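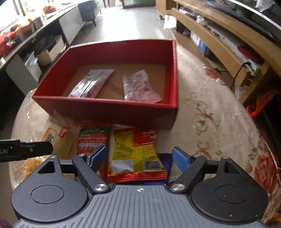
Fig. 1. Gripper over the snack table, pads open, box at the far side.

Setting up and looking after the hand-held gripper
Project report, Kiri Whitelaw and Lihua Lü

3. Maintenance

Our proposal promised a study of grasping. What we mostly studied was screws. The Petero gripper has two link arms on large pivots, with smaller screws along the upper joints, and every one of them has its own opinion about torque. By the second Thursday the left arm had enough play to close late, which Lihua spotted and I had been calling "natural variation".

We tightened the pivots in quarter turns, left then right, and checked the pads met squarely after each. It took 9 attempts. The Mabuza worksheet suggests two.
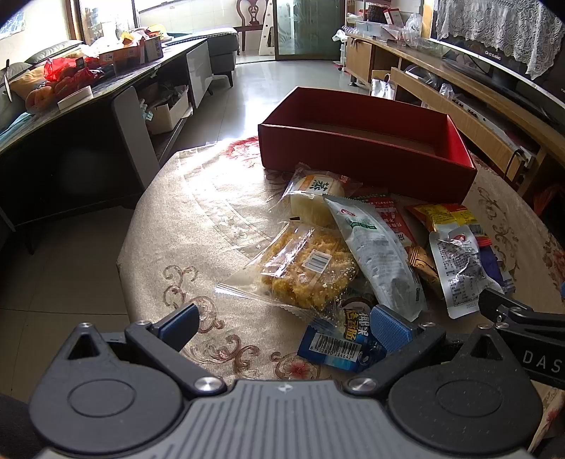 Pad cleaning came next on our list and should have come first. The blue pads are textured, so they hold crumbs and grease, and a greasy pad slips on film packaging long before it looks dirty. We now wipe them after every block of picks with a damp cloth — no solvent, after what happened to the Pridcombe set. Crumb-covered bread in a clear bag is a fair test of a wiped pad, as the bag is big and shiny and gives the tips very little to bite on. The wrinkled silver pouch is easier.

We logged 143 closures after the last adjustment, with two slips, both mine. Dust on the housings is still outstanding. The log sheets are in the Wastness folder, in Lihua's handwriting where legible.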